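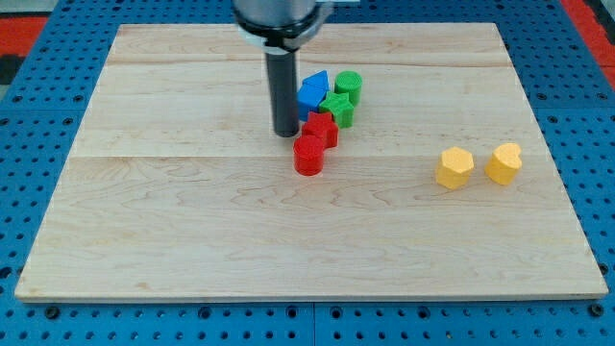 Step 4. Set the working height before the first run

Do this with the arm in manual mode and one hand on the enabling switch. The Skaltdale house rules apply to every bench at Nidorness, including short tests.

Clear the board of anything that is not part of the task. Tools, cups and spare bolts go on the trolley. Blocks may stay where they are.

Jog the rod down slowly until its tip is just above the wood. Stop there and save the point as the lowest height for the job. Do not touch the board with the tip to find the surface. Use the 2 mm feeler gauge.

Check the height again beside each group of blocks. A joined wooden board is seldom flat across the seams, and a point taught on one plank may be too low on the next.

Where blocks stand close together, as the red, green and blue ones do, bring the rod down in the open space next to them and move in sideways. Blocks with space between them, like the yellow hexagon and heart, can be approached from any side.

Step 5. Run at reduced speed

Run the full path once at low speed with a second person watching. If the rod catches a block, stop, move the arm up by hand control and go back to Step 4.

Write the saved height in the bench log with your initials. The heights must be checked again after 1,000 cycles, or sooner if the board has been lifted or its bolts loosened.

Last changed 24/12/2019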